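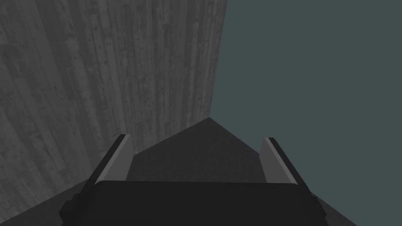 4.2 Stichprobe und Vergabeverfahren

Die Auswertung stützt sich auf 533 Anträge auf einmalige Entlastungsbeihilfen für pflegende Angehörige. Eingereicht wurden sie bei den spendenfinanzierten Hilfsfonds Presar und Altov. Beide Fonds vergeben feste Beträge von 1000 oder 2000 Euro je Haushalt. Der höhere Satz setzt voraus, dass die pflegende Person ihre Erwerbstätigkeit vollständig unterbrochen hat. Eine Rückzahlung ist nicht vorgesehen, ein Verwendungsnachweis wird nur bei Presar verlangt.

Die Antragsdaten wurden vor der Übergabe pseudonymisiert. Stichtag der Datenübernahme war der 2022-07-21. Spätere Nachträge, insbesondere nachgereichte Einkommensbelege, blieben unberücksichtigt. Anträge ohne Angabe zum Pflegeverhältnis wurden nach dem bei Sakalauskas beschriebenen Verfahren der engsten passenden Kategorie zugeordnet. Ließ sich auch auf diesem Weg keine Zuordnung treffen, ging der Fall mit einem Fehlwert in die Modelle ein.

Abbildung 2. Blick von oben in eine enge Innenraumecke (gerenderte Ansicht). 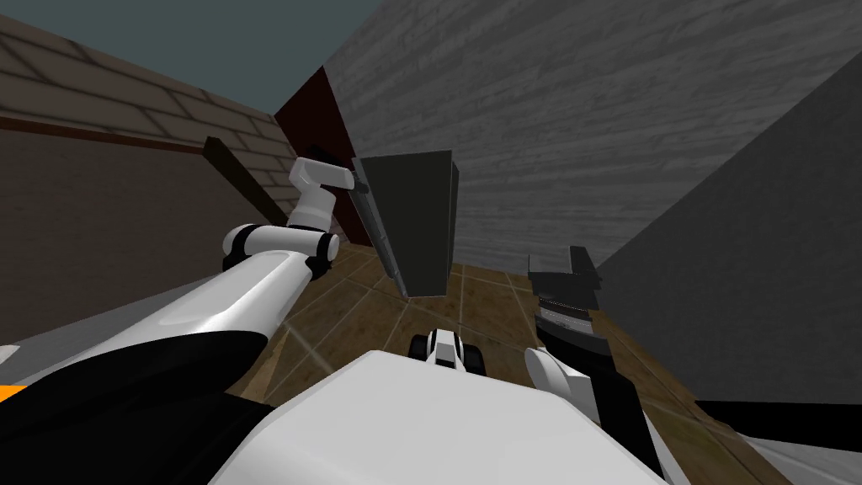
Abhängige Variable ist die Bearbeitungsdauer zwischen Antragseingang und Auszahlung. Die Dauer wurde gegenüber der Bewilligungsquote bevorzugt, da beide Fonds formal vollständige Anträge fast ausnahmslos bewilligen und die Quote damit kaum Varianz aufweist. Als unabhängige Variablen dienen der beantragte Satz, die Haushaltsgröße, der Pflegegrad der versorgten Person und die Art der Vermittlung. Bei letzterer wird unterschieden, ob der Antrag eigenständig oder über den Sozialdienst einer Klinik gestellt wurde.

Die Kodierung der Freitextbegründungen erfolgte durch Tarmo Kairys und Kaja Rimkutė unabhängig voneinander. Abweichungen wurden im August in einer gemeinsamen Sitzung geklärt. Strittig war vor allem die Abgrenzung zwischen finanzieller Notlage und zeitlicher Überlastung, die in den Begründungen häufig gemeinsam auftreten. In solchen Fällen wurde eine Doppelkodierung zugelassen.

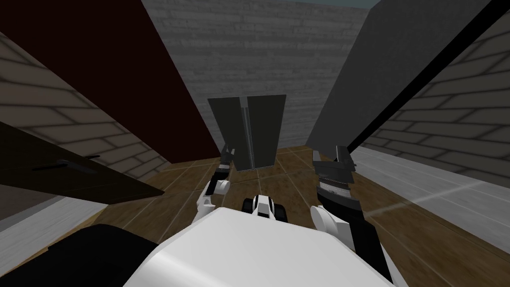

Wie wurden Haushalte behandelt, die bei beiden Fonds einen Antrag gestellt hatten?

Berücksichtigt wurde jeweils nur der zeitlich erste Antrag; der zweite diente ausschließlich der Plausibilitätsprüfung der Haushaltsangaben.

Die Vermittlung über den Sozialdienst kann mit der Schwere des Pflegefalls zusammenhängen. Klinisch vermittelte Anträge betreffen häufiger akute Ereignisse, etwa einen Schlaganfall, während eigenständig gestellte Anträge überwiegend auf langjährige Pflegesituationen zurückgehen. Der Pflegegrad bildet diesen Unterschied nur unvollständig ab, weil er bei akuten Ereignissen zum Zeitpunkt der Antragstellung oft noch nicht festgesetzt ist. Für die betreffenden Fälle wurde eine eigene Ausprägung »Einstufung offen« eingeführt.

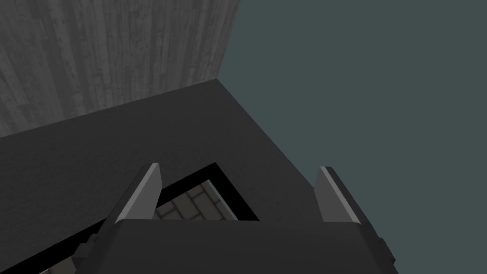
Geschätzt wurden getrennte Modelle für beide Fonds sowie ein gemeinsames Modell mit Fondsindikator. Die Standardfehler sind auf Ebene der vermittelnden Einrichtung geclustert; eigenständige Anträge bilden dabei jeweils ein eigenes Cluster. Die Datenaufbereitung erfolgte mit dem Programmpaket Kitano in der Grundeinstellung. Eine Gewichtung nach Region wurde geprüft und verworfen, da Altov den Wohnort erst nach der Bewilligung erfasst. Die Koeffizienten des gemeinsamen Modells werden in Abschnitt 4.3 berichtet.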